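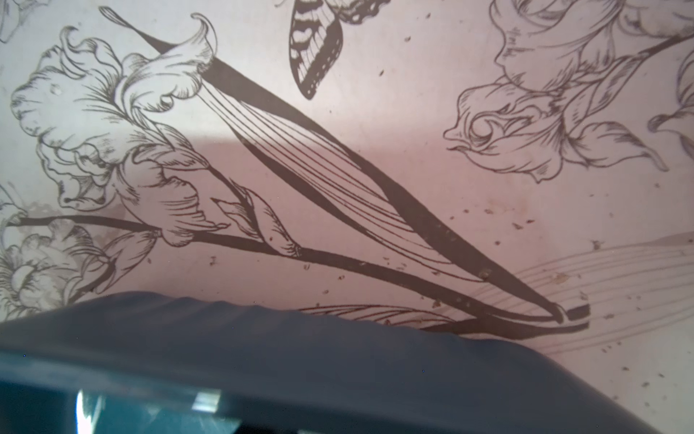
Ximena Rosales wrote to us that she stopped using fabric softener two years ago and her tablecloths are better for it, and she asked why our last issue still recommended it. She is right, and I want to correct this. The advice came from an older text of ours and I did not check it again before I put it in.

So in this issue I write about the washing of printed table linen, the kind with flowers and leaves in dark ink on a light ground. Many of you own one or two, and the letters show that the same troubles come back every July, when the tables are outside and the berries are ripe.

First the softener. It leaves a thin layer on the cotton. The cloth feels nice in the hand, but it takes up less water, and for a napkin this is a pity. Stains with fat in them also hold on to this layer. If your cloth feels stiff after drying on the line, shake it hard two or three times before you hang it, and again when you take it down. Half a cup of white vinegar in the rinse also helps. Do not use vinegar in the same wash with bleach, never.

Then the temperature. I wash printed cotton at 30 degrees Celsius, inside out if it is a cover or a bag, and with a liquid detergent without whitener. Bijan Mazandarani washes his at 60 and tells me the black is still black. Mine went gray at the folds after one summer, so I stay with the cool wash. Maybe his cloth is of better quality, or the dye is a different one. For a new cloth, please wash it alone the first time. Pink and cream grounds can take color from a dark print if the cloth lies wet in the machine overnight.

For berry and wine stains, cold water from the back side of the cloth, as soon as you can. Salt I do not recommend anymore. It pulls up some of the liquid but it can also fix the rest. For candle wax, put the cloth in the freezer for an hour, break off the wax with a spoon, and iron what remains between two sheets of plain paper. Change the paper often. The newspaper is not good for this, it gives its own ink.

Coated cloths are another matter. They do not go in the machine at all, whatever the shop says. A damp sponge and a drop of dish soap is enough, and you roll them for storage because a fold becomes a crack.

Leobardo Carrillo asks if it is worth to iron. For every day, no. For guests I iron on the back side while the cotton is a little damp, from the middle to the edges, and I let it lie flat for 30 minutes before I set the table. If you put it on warm, the creases come in again under the first plate.

The linen swap at the Davley hall is again in the second half of July. Bring your pieces clean and with the size written on a paper, pinned in one corner. Last year we had 66 pieces and many had no size, so people were unfolding everything and the tables became a mess by eleven. Yaqin Dai has pins and paper at the door if you forget. Round cloths go on the table near the window.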